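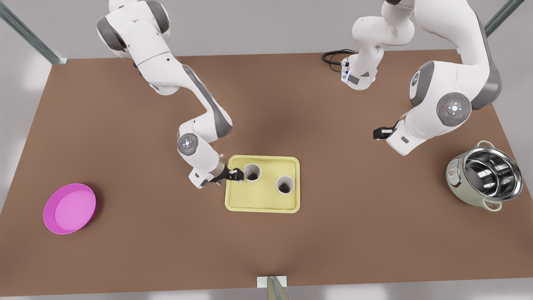
According to Mircea Bratu, the right gripper kept losing the cup a moment after closing, and restarting the Ludura controller changed nothing. The cause was a stale grip limit left over from the previous cup model. To clear it:

Stop the run and park both arms.
Open the gripper settings and delete the saved limit.
Set the new limit to 20 percent. Leave the left gripper alone — it has its own file.
Reload the table setup and repeat the grasp 8 times.

If the cup still slips, check the finger friction value. Ours had reset to zero.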